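Fikovley Table Arm, reviewed: three weeks of chores, and I still do most of them

By Craig Mowat
August 28, 2019

The pitch for the Fikovley Table Arm is that you clamp it to the edge of a table, show it a job a few times, and go do something else. I have had one for three weeks. I went and did something else on maybe two occasions, and both times I came back to find it stopped with its yellow light on, waiting for me to press Resume.

I should say where I'm coming from. I have reviewed four of these home and small-shop arms in the last couple of years and sent all of them back. The first one couldn't find a sponge. The last one could find the sponge but squeezed it so hard it soaked the wall. So when the people at Fikovley told me theirs was ready for "light daily chores," I asked for a loaner and a list of which chores. I got the loaner.

Setup is better than it used to be. The clamp is solid, the cable is long enough, and the app walked me through calibration in 25 minutes without crashing. My table is an old pine one with a lip, and the clamp pads handled that fine. The arm itself is quiet enough that I could listen to the radio over it, though there is a whine when it holds still under load that my dog left the room for.

Teaching it is done by grabbing the wrist and moving it through the job while holding down a button. You do this several times with the objects in slightly different places. The manual suggests 16 repeats for anything involving small parts, and by the tenth my shoulder was telling me I could have done the job for real and been reading the paper.

Now for what it can do. It moved empty mugs from one side of the table to the other with very few drops. It folded a dish towel in half, badly. It put spoons in a drawer tray as long as the spoons were not touching each other, and spoons in my house are always touching each other. It could not open a bread bag. It could not open a zip bag either, and after a while I stopped asking.

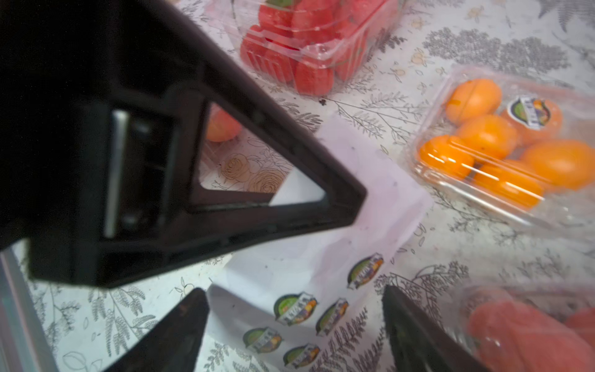

Labeling is the chore I was most curious about, for the simple reason that it's one people do get paid for. My friend Alcides Lopes sells fruit at the Doduldale market and spends a good part of his early morning sticking things on other things, and he has been asking me for years when a machine will take it off his hands. So I set the arm up for him. It's harder than it sounds. The stickers are little round ones that come on a white sheet, and the packs are clear plastic, with long streaks of glare across the lid over the oranges or whatever they are that week. A person picks at the edge of a sticker with a fingernail and never thinks about it. Those blunt wedge fingers have no fingernail. The arm mostly pushed the sheet around the tablecloth, and when it did get a sticker up, the sticker liked the finger better than the fruit.

Taping the sheet down helped. So did curling up the edge of each sticker beforehand, at which point I was doing the hard half of the job for it. With the edges curled and the sheet taped, it got through a batch of 30 with me standing there, and Alcides watched the last few and asked if it could carry crates. It can't.

The support line was decent, I'll give them that. The man I spoke to suggested a softer fingertip, sold separately, and mailed me a pair to try. They grip mugs better. They made no difference with the stickers that I could see, and they pick up lint.

The price is where I lose patience. The arm is sold on a plan, and the training feature needs the upper tier, so you are paying $400 a month for something that wants you in the room. The Tzavaras arm I tried in June was slower and uglier, but it let you save jobs without a plan, and it failed at the same things. If you run a small shop with one dull job that never changes — same box, same spot, same light — either of them might earn its keep. I would want to see it run a full shift in that shop before I signed.

For a home, no. Mine goes back in its box this week, and I'll be packing the box myself.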